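4.3 Grippers compared on the packet task

The claim we set out to test in this section is a common one: that a hand with several jointed fingers handles small packaged goods better than a simple gripper, and that the extra cost and upkeep are therefore worth paying. We were doubtful at the outset and remain so, though the results did not fall as cleanly as we had expected.

We compared 2 end effectors on the same arm. The first was the Tilell hand, a multi-fingered design in which the fingers can curl separately. The second was the Clovgate parallel gripper, which has flat padded jaws and a single degree of freedom. Both were driven by the same controller, running the same planner at the same joint speeds. The head camera was calibrated before each block of trials and left alone within a block. Earlier reports on the Tilell hand changed the controller along with the hand, so it is hard to tell from them which of the two did the work.

The full set came to 2,300 trials, split evenly between the end effectors. A trial counted as a success only if the packet was removed from its compartment, or pressed back into it, without the tray moving far enough for the tracker to lose its corner. We did not award partial credit. Several published tables do, and a packet that is lifted and then dropped beside the box appears in them as most of a success. Anyone who has had to pick such packets up off the floor may take a different view.

Over all trials the two end effectors were close. The Tilell hand did better on packets standing upright in the middle of a compartment, where a fingertip could be brought down behind the wrapper. The Clovgate gripper did better on packets that had slumped against a wall, mainly because its jaws are thin and the planner could slide one of them along the cardboard. Neither did well in the corner compartments. We would have liked to report a clear winner and cannot.

Much of the difference that did appear came from slip on the wrapper. The packets are light and the film is smooth, and a grasp that looks firm from the joint torques can be holding almost nothing. The Tilell hand reports contact from its motor currents, and this reading was wrong often enough that we stopped using it as a signal for lifting. We replaced it with a fixed closing time, which is crude, but which failed in ways we could predict. The maker's notes suggest that the current reading can be tuned for each material. We tried this with 50 packets set aside for the purpose and saw no improvement that lasted beyond the batch on which it was tuned.

4.4 Holding a tool in place of touching the goods

A second line of argument in favour of fingered hands is that they can hold tools made for people. If a hand can take up a rod, a scraper or a pair of tongs, then (so the argument goes) it need not be good at gripping packets directly. Pattinasarany is the name we give to the protocol written to test this. It keeps the tray and the packets as in Section 4.3 and adds a handheld tool, which is placed in the fingers by the operator before the block starts. We did not ask the robot to pick the tool up. This makes the task easier than the argument assumes, and the figures should be read with that in mind.

The protocol raised a calibration problem that we had underestimated. With a bare hand, the point that matters is on the hand itself, and its position follows from the joint angles. With a held tool the point that matters is some distance away, and any shift of the handle within the fingers is made larger at the far end. Regrasping moved the tip by more than the clearance inside a compartment. A fixed offset measured at the start of a block was therefore out of date as soon as the handle had turned.
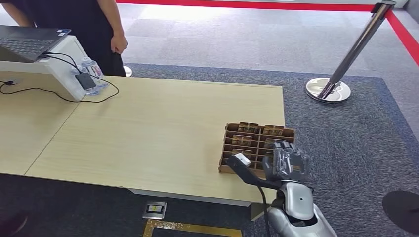
Figure 6. Tool-holding block with the multi-fingered hand, seen from the head camera.

Tip tracking was the weakest part of the whole system, and we think it deserves more attention than the choice of fingers. Our tracker looks for a pale patch at the end of a dark shaft. Figure 6 is a fairly kind case for it: the rod is black, its small rectangular tip is white, and the tip lies over the front compartments of the brown cardboard tray. Even so, the golden fronts of the packets are slightly reflective, and bright patches of this kind were the most frequent source of false matches in our logs. The same view shows a second difficulty, in that the hand sits over the near right corner of the tray and one packet is partly hidden behind it. A planner relying on the head camera alone has to remember what was there before the arm came across. Ours did so for a short time and then treated the compartment as unknown, which led it to withdraw and look again.

We considered a wrist camera, and ran a short series with the Candmont unit fitted on the forearm side. It removed most of the hidden-packet errors. It also added weight and another cable, and the cable limited how far the wrist could turn before it had to unwind. Cycle time rose as a result. Reports that recommend wrist cameras seldom mention unwinding, and we suspect that their trials were arranged so that it did not arise.

On the evidence of these blocks, the tool-holding argument is weaker than it is usually made to sound. The hand could hold the tool, and could bring it to the right compartment in most trials. What it could not do reliably was keep the tool at a known angle while pushing. When the tip met a packet off centre, the handle tended to rotate in the fingers, and the planner, still working from the old offset, pushed on into the cardboard. A bracket bolted to the wrist of the parallel gripper, holding an identical rod, avoided this entirely. The bracket cannot put the rod down and do something else, of course, but in our protocol neither did the hand.

Two limits on these findings should be stated. The trays were all of one pattern, and a softer or deeper box might favour the fingers. The operators also knew which end effector was in use, and although they did not touch the robot during a trial, they did decide when a block should be stopped. We have listed the stopped blocks separately in the appendix, with the operator's note for each, and have left them out of the totals given in this section.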